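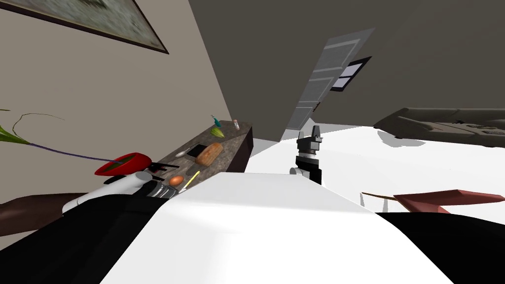 A reader in Wurbridge writes that her flatbreads come out hard like a plate, even when she follows the recipe to the gram, and she asks if the flour is guilty. I think it is the resting and the pan, so I collected my tips for both.

**Before you cook**

- Use water that feels warm on your wrist. Very hot water makes the dough gummy and it will tear later.
- For 4 flatbreads I take 241 grams of plain flour. The number is strange, but it is what my old measuring cup holds and I got used to it.
- Knead until the dough is smooth, then cover the bowl with a plate. A towel lets the top dry out.
- Let it rest at least 14 minutes. If the dough springs back when you roll it, it wants more time - go and wash the dishes.

Roll from the middle to the outside and turn the dough often. Too much flour on the counter will burn in the pan and taste bitter, so brush it away with a dry pastry brush.

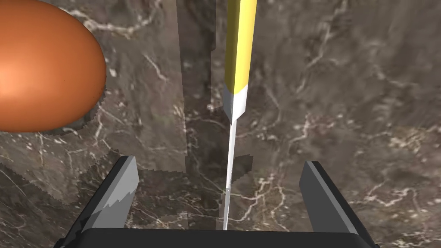 *Filed under: Pans and heat*

The pan must be hot before the first bread goes in. I use a heavy one from Groen, but any thick pan will do. Give each side 2 minutes on medium heat and do not press it with the spatula. When you see brown spots, turn it.

Put the finished breads directly in a clean cloth, one on top of the other, and close the cloth well. The steam makes them soft again. This was the missing step in the letter from Wurbridge, I believe - she was leaving them open on a rack.

Leftover breads can be frozen with baking paper between them. Warm them in the dry pan, still frozen, with the lid on.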